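4.3 What changed at the benches

Notes in this section come from the Mumasness site only. Treloar runs the site, Ondano supplied the two arms and Fokel did the fit-out. Interviews by Hermans and Navickas, mostly in the break room, some on the floor with the line going, so a few recordings are rough. Start date for the arms was 14/08/2018. We count everything before that as the manual period.

The manual job first. Mixed returns come in shallow trays - toy blocks, stationery, small household stuff, whatever the shops send back loose. A sorter tips nothing. Picks by hand, one item at a time, drops to a lane bin, next tray. Labour was paid hourly but watched by the tray, and the tray count was on a board everyone could see. People hated the board. They also used it, to settle who got the good bench near the heater.

After the arms: sorters no longer pick the easy items. The arm takes anything it can get two fingers around and leaves the rest. The sorter gets what is left plus the stops. This was sold to staff as "less bending", which was true. What was left out is that the remainder is the annoying part. Flat things, thin things, things that roll. One sorter called it "eating the crusts all day". Several others said much the same in plainer words.

Throughput. In the last manual shift we logged, 478 trays cleared. In the December shift we logged for comparison, 853. Same floor area, same opening hours, fewer people on the benches, so the per-person figure looks better again, but we would be careful with it. Tray mix was not the same in the two shifts and December returns are easier to grip (more boxed goods). We had hoped for a matched shift and didnt get one. The comparison should be read as a rough idea of size and no more than that.

Breaks. Under the old set-up a sorter could slow down for a bit and catch up later. Small thing, but it came up in nearly every interview. With the arm beside you the pace of the easy items is fixed, and the pace of the hard ones is set by when the arm gives up. Stops come in clumps. A sorter may stand for ten minutes and then have four calls at once. Salazar, who ran the late shift, kept her own notes on this in a school exercise book and let us copy them. By her tally around 40 calls a shift was liveable and past that people started leaving trays for the next crew. Management had no number for it at all.

Skill. Mixed picture. Sorters learned to read the arm - where it would go in, which item it would want, when it was about to ask for help. None of this was in the training, which was a half-day with Fokel and a laminated sheet. The older hands taught it to the newer ones by standing next to them. Van Leeuwen (site lead) told us he considered the job "simpler now". The two sorters we asked straight after did not agree, and one of them laughed. Pay grade did not move either way.

Blame is harder to write up. A dropped item used to be yours. Now it is logged against the bench, and the bench is an arm and a person. Dekker, the union delegate, raised this early and got a promise that arm drops would be logged on there own line. At the time of our last visit the line existed on the form but was mostly left blank, as no one had been told who fills it in. 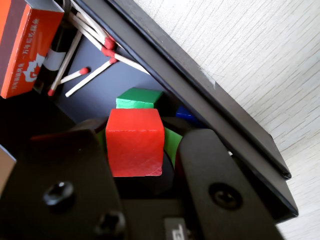

Tray order is where sorters now have most say, and they got it without asking. There is no rule on what goes near what in a tray, so people started nudging things about before the arm went in. Blocks together, small loose stuff off to one side. Figure 3 gives the sense of it: a red wooden cube sits between the two black fingers with a green one close behind, an easy enough sort of item, while the loose matches lie scattered by their orange box further back. A cube is the arm's. A match is the kind of thing sorters described as theirs. Nudging takes a few seconds a tray and is not in the task time, so on paper it doesn't exist. Salazar wants it written in. Van Leeuwen was open to it but wanted it timed first, and the sorters we spoke to were wary of that - the old board again. We come back to task time in 5.1.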